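# Getting marks off a white table

A white tabletop seems like a great idea for roughly one afternoon. Then it starts keeping a diary.
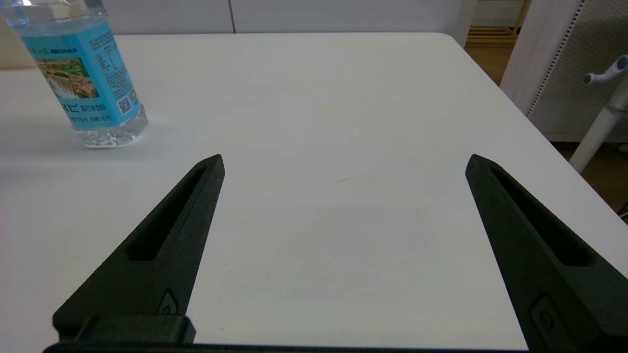
*One small dark scuff near the middle. Your eye will go to it every time.*

Start with the dullest thing in the cupboard: warm water, a drop of dish soap, a soft cloth. Wipe, rinse the cloth, wipe again, dry. Half the marks I've declared permanent over the years were jam.

If it's still there, try a pencil eraser. The white kind, please. The pink ones leave a pink mark, and now you have a hobby.

Next up is baking soda mixed with water until it's a bit thicker than pancake batter. Dab it on, leave it for 10 minutes, and rub in small circles with 2 fingers. If you find yourself using the heel of your hand, stop and have a sandwich.

Melamine sponges work, and they work by sanding. On a glossy top you'll trade a dark dot for a dull patch the size of a saucer. Test under the overhang first. I didn't, on the old table in Kilthorpe, and we ate around a fruit bowl until we moved.

**Water bottles.** Cold ones sweat, and the ring dries chalky if your water is as hard as ours in Ornport. White vinegar and water, half and half, takes it off most plastic-type tops. Keep vinegar away from marble or anything else that cost more than your car.

**Corners.** Grime collects just under the edge, where hands grab the table to pull a chair in. Run a damp cloth along there on Friday and prepare to be disappointed in your family.

For real scratches, anything you can catch a fingernail in, cleaning won't help. A touch-up pen might, if you can match the white. There are apparently more than 300 whites. I own two of the wrong ones.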